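Why I keep going back to jigsaw puzzles

I bought a 1000 piece puzzle in November, mostly because it was raining and the shop in Findthorpe was warm. It was a harbor, all boats and ropes and about a mile of gray sky. I figured I'd do the edges, get bored and put it back in the box. Well! I was still up at one in the morning looking for a bit of red hull.

I'd forgotten how good it feels. You stare at the same heap for ages and see nothing, and then your hand goes straight to the right piece before your brain has caught up. I love that. I also love the sound, that soft little click when one drops in (the cheap ones don't do it, they sort of squash).

My way of working has changed a lot since the harbor. I used to sort by color and nothing else. Now I sort the sky by shape, in rows, and leave anything with writing or a face on it for when I'm tired and need an easy win.
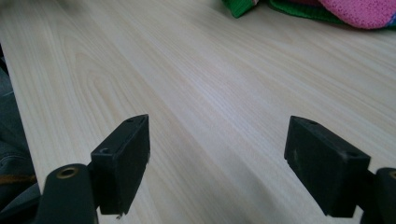
The other thing I've learned is to stop being a snob about size. I did a 432 piece one over two evenings last month, a map of an island called Danladi from some fantasy series I've never read, and it was the most fun I've had all winter. Tiny villages! Sea monsters in the corners! I'd happily do it again, and I might, before I pass it on.

Passing them on is half the joy, by the way. There's a swap shelf at the library and I've had five off it so far. One was missing a piece, right in the middle of a barn door, and I didn't mind nearly as much as I thought I would.

Next up is a huge night sky. It's almost all black. I'm going to try it without looking at the lid, so wish me luck, and if you have a trick for dark pieces please leave it in the comments.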